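Saturday, October 4, 2008

So the choir is back! First rehearsal of the autumn and my voice has gone already, after 2 hours of Benard, who never wrote a line an alto could breathe in. Habibur Roy has us all humming scales in the car (I got some looks at the lights). We need to sell 200 tickets by the end of October and so far it's mostly my aunties. 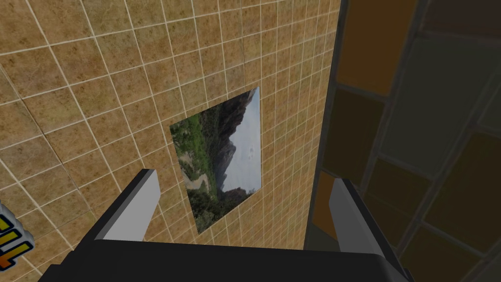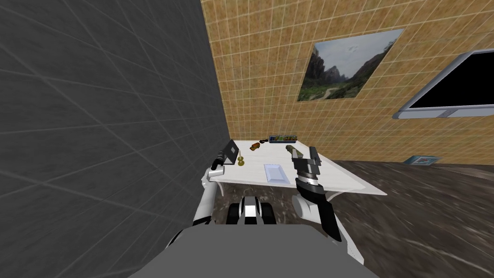 Anyway, the concert. The big question is where to sing it. I'd love somewhere with a bit of echo, and I keep thinking of walls like the ones with the small beige tiles, hard and bare apart from a mountain picture and a television, because sound bounces off tile beautifully. The church hall has carpet AND curtains, and we sound like we're singing into a pillow. More after Thursday!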